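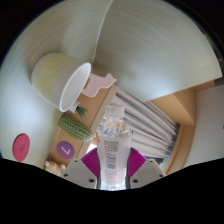
Chapter 6
Comparing Grippers

After reading this chapter, you should be able to set up a fair test between two grippers, choose objects that show how they differ, and record a failed grasp so that another person can use the record.

Choosing a gripper looks simple on paper. A data sheet gives the opening width, the closing force, and the weight. Two grippers can match on all three and still behave very differently when they close on a plastic bottle. A soft, ribbed pad spreads the load and follows the curve of the wall. A flat, hard pad touches the same bottle along a narrow line, and the bottle may turn in the grip as the wrist tilts.

The cases in this chapter come from a trial run at the Parnness teaching lab in April. The lab wanted one gripper that students could hold in the hand to record demonstrations and later mount on an arm. Two designs were left after the first round. The Drorel has ribbed flexible pads held between side plates. The Koval has parallel metal jaws with a thin rubber facing. Each was given 300 attempts on the same set of objects, using the same operators and the same shelf.

The objects were household items: bottles, cups, small pots, folded cloth. Calibration blocks were left out on purpose. A block has flat sides and does not give, so almost any gripper can hold it. A screw-cap bottle has a narrow neck, sloping shoulders, and a wall that bends under pressure. The height at which the pads meet it matters a great deal, and Section 6.2 treats grasp height as a variable of its own.

Camera placement is covered in Section 6.3. A wide-angle lens close to the pads shows the contact area and much of the room behind it, but objects near the rim of the view look bent. Students often read this as a tilted object and correct for a lean that is not there.

Terms used in this chapter

Grasp height: the distance from the base of the object to the center of the pads.
Slip: any movement of the object against the pads after closing.
Drop: loss of contact with either pad before release.

Before You Read

Find a bottle with a screw cap. Hold it upright between two fingertips, first at the shoulders and then at the middle of the body. Write down which hold lets it swing more easily. Keep your notes for Exercise 9.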